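Pesquisar no manual
Digite uma palavra ou código
Buscar Limpar

Manual de uso e conservação Arnero
Seção 3. Limpeza e cuidados com pelúcias de pelo longo

Esta seção vale para as pelúcias de pelo longo e para os modelos mistos, com pelo longo no dorso e pelo curto e denso na barriga. Para bonecos de tecido liso, consulte a seção 4. Antes de começar, leia a etiqueta costurada na peça. Se houver diferença entre a etiqueta e este manual, siga a etiqueta.

3.1 Material necessário

- Escova de cerdas macias, seca e limpa
- Pente de dentes largos com pontas arredondadas
- Dois panos brancos de algodão
- Bacia pequena
- Sabão neutro líquido
- Toalha grossa

Não use panos coloridos. A tinta pode passar para o pelo claro e a mancha não sai com a limpeza descrita aqui.

3.2 Inspeção

1. Coloque a pelúcia sobre uma toalha, em local bem iluminado.
2. Passe os dedos pelas costuras laterais, pelo pescoço e pela base das orelhas, se houver. Procure pontos soltos.
3. Verifique os olhos. Segure cada um entre dois dedos e puxe de leve. Se o olho se mover, interrompa o uso e siga para a seção 6 (Reparos).
4. Abra o pelo com os dedos nos pontos em que ele parecer afundado ou mais escuro. Pode ser sujeira, costura aberta ou uma simples dobra do tecido. A dobra desaparece quando se estica a base.

CUIDADO: olhos soltos oferecem risco de engasgo. Mantenha a peça fora do alcance de crianças com menos de 3 anos até que o reparo seja concluído.

3.3 Escovação a seco

1. Comece pelo dorso. Escove em trechos curtos, sempre da ponta do pelo para a raiz em avanços pequenos, e termine cada trecho no sentido natural do pelo.
2. Separe os tufos com os dedos antes de passar o pente. Não puxe um nó de uma só vez.
3. Na divisa entre o pelo longo e o pelo curto, apoie a mão sobre a parte curta e penteie apenas a parte longa.
4. Na barriga, use somente a escova macia, com movimentos circulares leves. O pente abre falhas no pelo denso.

O rosto fica por último. Nos modelos de face branca com franja de pelo cinza, afaste a franja para trás e mantenha-a presa com a mão livre enquanto trabalha.
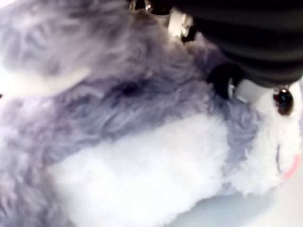 Escove sempre para longe dos olhos. As cerdas riscam o brilho da conta, e o risco aparece mais nos olhos escuros. Nas linhas costuradas do focinho e da boca, não use pente: um dente preso no fio desfaz o ponto. As bochechas rosadas devem ser limpas apenas com pano, sem esfregar.

NOTA: é normal que saiam fibras nas primeiras escovações. Se depois de 3 escovações ainda houver queda em quantidade, entre em contato com o ponto de venda.

3.4 Limpeza de manchas

1. Dilua uma colher de chá de sabão neutro em 800 ml de água fria.
2. Umedeça o primeiro pano e torça bem. O pano não deve pingar.
3. Pressione sobre a mancha e levante. Repita com uma parte limpa do pano.
4. Retire o sabão com o segundo pano, umedecido só em água.
5. Seque com a toalha, pressionando. Não torça a pelúcia.

Trabalhe primeiro nas áreas claras e troque a água antes de passar ao pelo escuro. Em manchas de gordura, deixe o pano apoiado por alguns instantes antes de levantar.

CUIDADO: não use água sanitária, álcool, tira-manchas em pó nem amaciante. O amaciante deixa o pelo longo pesado e faz com que os tufos grudem.

3.5 Secagem

1. Apoie a pelúcia deitada sobre uma toalha seca, à sombra e em local ventilado.
2. Vire a peça de tempos em tempos.
3. Quando a superfície estiver seca, aperte o corpo para sentir se há umidade no enchimento. Se houver, continue a secagem.
4. Com a peça totalmente seca, repita a escovação do item 3.3.

Não pendure pelas orelhas, pelas patas ou pela etiqueta. Não use secadora nem ferro. O secador de cabelo só pode ser usado no ar frio, a mais de 20 cm do pelo.

3.6 Armazenamento

Guarde a pelúcia limpa e seca em saco de algodão ou caixa com furos de ventilação. Evite sacos plásticos fechados. Não coloque peso por cima: o pelo longo marca com facilidade e o denso perde volume.

Se o pelo estiver amassado ao sair da caixa, sacuda a peça, espere algumas horas e escove. Marcas fundas podem exigir uma segunda escovação no dia seguinte.

As capas de algodão da linha Tretville servem nos tamanhos pequeno e médio. Para o tamanho grande, veja a tabela de acessórios na seção 7.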